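Plilgate 0.12 is out, and the planner finally gives up politely

November 28, 2020

I've been meaning to write something short about the new Plilgate release all week, and then I kept running it instead of writing about it, so take that as a recommendation of sorts. Version 0.12 went up on the Trirnunton site the other evening. If you haven't come across it, Plilgate is the motion planner that sits between your task script and your arm, and it's what we use at Hovilbridge for pretty much everything that has to reach into or over something else.

The big change is what happens when it can't find a path. Up to now it would just sit there and chew. You'd ask for a grasp somewhere awkward, the log would go quiet, and you'd wander off to make tea, and quite often it would still be thinking when you came back (I've had it go for 300 seconds on one query, which was a personal low). Now you set a budget in milliseconds, and when the time's up it hands back the best partial path it has, plus the name of the link that kept getting in the way. That second bit is lovely! I spent most of June guessing at exactly that sort of thing by squinting at joint angles.

I gave it a budget of 500 milliseconds and pointed it at our tray tests, which are all simulated and all a bit mean. The arm has to come down over a shallow tray with a little wheeled vehicle in it, and the walls at the ends don't leave you a lot of choice about how the wrist comes in. 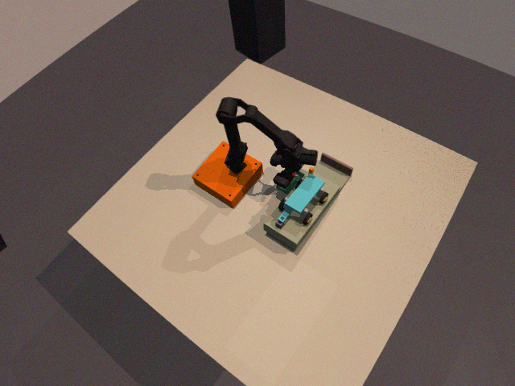
The old version was fine at getting down there and hopeless at getting out again. It treated the way in and the way out as two separate problems, so it would happily pick a wrist angle that made a nice approach and then leave itself nowhere to go. There's a new setting called paired goals, and with that switched on it plans both halves together. Our suite has 59 starting poses. Before the upgrade 12 of them failed on the way out, and with paired goals they all pass inside the budget. I ran the lot again overnight with different random seeds because I didn't quite trust it, and got the same answer.

I asked Danjuma Babalola, who wrote most of the new code, whether paired goals would become the default. "Not yet," he told me. "It doubles the memory on long chains, and I'd like people to moan at me about that for a while before I decide." So there you go – if you've got a long chain, moan at Danjuma.

A few things to watch for if you're upgrading. The config file has changed again, and the old "padding" value is now split into one for the arm and one for whatever it's holding. If you leave the old name in, the planner ignores it without a word and uses zero, and I lost a good hour to that. There's a warning coming in the next point release, apparently. The collision viewer has also moved into a separate package, so you'll need to install that on its own or your launch scripts will fall over.

I haven't tried it with Akande, the perception add-on, beyond checking that the two still talk to each other. They do, but the shapes it sends over come through rather chunky, and the planner then steers miles clear of them. Someone on the mailing list has a patch for this, and I'm hoping to try it once I've got our own configs tidied up.

The download and the release notes are in the usual place on the Trirnunton site. Keep a copy of your old config before you install it – the converter writes straight over the top.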